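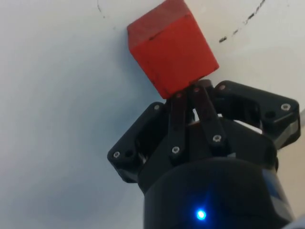 A robot gripper pinching a red wooden block by its corner.

Can a robot tidy your bedroom yet?

Have a think about the last time you were told to put your toys away. You probably grumbled a bit (we all do!), and then you picked up a brick, dropped it in the box, picked up another one, and so on until the floor came back. You might have been thinking about your tea the whole time. Your hands just got on with it.

For a robot, picking up one wooden block is a proper job, and clever grown-ups have spent years and years on it. First the robot has to find the block. Then it has to work out which way round the block is lying, move its arm to just the right spot, and close its fingers – hard enough to keep hold, but gently enough that it wouldn't squash something softer, like a ripe plum or your little brother's sandwich.

Look at how the block is tilted in the gripper, with one edge pointing down. When you hold a block like that, your skin feels it straight away, and if it starts to slip you squeeze a tiny bit more without even deciding to. Your fingertips are wonderful at this. Lots of robot fingers can't feel very much at all, so the robot has to use its cameras and make a good guess.

We asked Joelle Karaki, who teaches robots to sort things at a workshop called Tundix, how the practising goes. "We gave one arm 500 tries at putting a block in a tub," she told us. "It managed 386 of them, and we were so pleased that we had cake. Then we moved the lamp to the other side of the table and it got muddled all over again!"

Shadows are a nuisance, you see. A shadow can make a block look bigger, or darker, or like a different block altogether. You have been looking at shadows since you were a baby, so you hardly notice them.

So what can robots do at home now? Some can vacuum a floor, as long as there aren't too many socks on it, and some can mow a lawn. In big warehouses there are robots that carry shelves about and lift boxes all day long. Those jobs suit them nicely, as the boxes are much the same every time.

Your bedroom is a lot harder. There might be a jumper inside out, a puzzle with bits under the bed, and a teddy that must never, ever go in the toy box. Folding that jumper is especially tricky, because cloth changes shape every time you touch it. Joelle's friend Els Dewulf has a robot that folds tea towels, and it takes almost 3 minutes to do one.

Something to try at home: put on a pair of thick gloves, shut one eye, and build a tower of blocks using only your thumb and one finger. Phyllis Ashworth, who is 91 and helped us test this page, got hers four blocks high before it fell over. Ask a grown-up to have a go after you.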